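Home > Workshop and Machines > Rules and Good Practice

Two-arm table, shared middle: who gets right of way?

Posted by pondlife_855
September 1, 2023

I have been handed the job of writing the house rules for our two-arm bench at Pondport. The task is fruit on to a plate, which my mother believes is what I went to university for. Both hands can reach the plate, and the present rule, written by someone who has since moved to Leeds, reads in full: "Avoid conflicts." I would like to do a bit better than that. The bench at the moment:
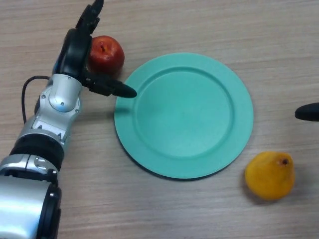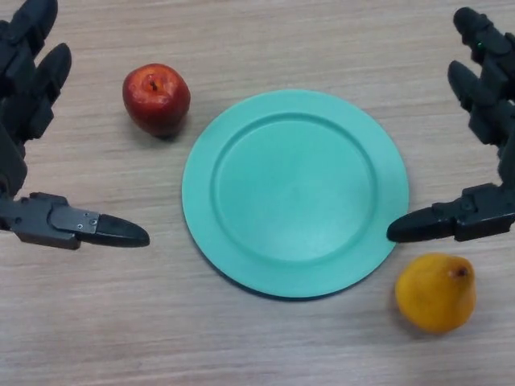
Apple, pear and plate on the bench. Both show the plate empty, with a fingertip on either side of it.

What I need to settle:

Does one arm own the plate, or do they take turns? Our supervisor wants turns. I suspect he has never shared a kitchen.

Where should the hands wait between moves? At present they wait wherever the last program left them, like coats.

And is there a proper standard I can wave at people, or is it all custom and shouting?

No people reach in while it's running, before anybody asks. There is a guard and a key, and the key lives on a hook by the door. I only want to stop the arms arguing with each other.

Vaughan Nepia

Take turns, but make it a lock and put the lock in software. One token for the plate area. An arm that wants to go in asks for the token, goes in, comes out, hands it back. No token, no entry, and that includes "just passing through". The commonest bump I've had to write up is an arm passing through.

Draw the shared area bigger than the plate. People draw it round the object and forget that fingers stick out. In your second picture the right-hand fingertip is very nearly on the rim, and I would count that as inside. If it's inside it should be holding the token, whether or not it plans to do anything useful.

For waiting, give each arm a named home pose, well back, fingers clear of the middle. Write the pose down with a version number. Ours used to be called "home", "home2" and "home_real", and you can guess which one was wrong. Every program starts by checking that the arm is at home and refuses to run if it isn't. You will be unpopular until April.

Two more for the list:

Fruit nearest the left hand belongs to the left hand, and the same on the right. If something rolls over the middle line, stop and let a person put it back. Don't let the arms be clever about it.

If the token holder faults, the token stays where it is. It does not time out. A person looks at the table and then clears it. We had a six-second timeout at Jafarzadeh, and all it did was send the second arm in to visit the first.

On standards: yes, look at ISO 10218 for industrial robots, and read the part that deals with the whole cell as well as the one for the robot. Mostly it's there to keep people in one piece, so don't expect it to tell you who gets the pear. That bit is house rules. Do the risk assessment first and hang the rules off it, and keep the assessment where someone other than you can find it.

Dellis

just slow them down mate. if they touch at low speed who cares

Zeretti_bench

I care, having paid for the fingers. Slow is good and you should have a speed limit in the shared area anyway, but slow plus a closed hand plus a hard plate can still bend something.

Agree with Vaughan on nearly all of it. My one quarrel is the home pose check. Refusing to run is right, but tell the operator WHY it refused, in words. We had fault 204 for a whole winter and everyone's cure for fault 204 was to switch it off and on again, at which point it came back, quite properly, as fault 204.

Also print the rules on one side of paper and tape them to the guard. If they go over the page, the second side doesn't exist.

pondlife_855

Thanks both (and Dellis). Going with the token and no timeout. The supervisor is pleased because it is still turns. The home pose now has a version number, and I have deleted two of the other ones. I'm a bit afraid of the third, so it stays until I find out what calls it.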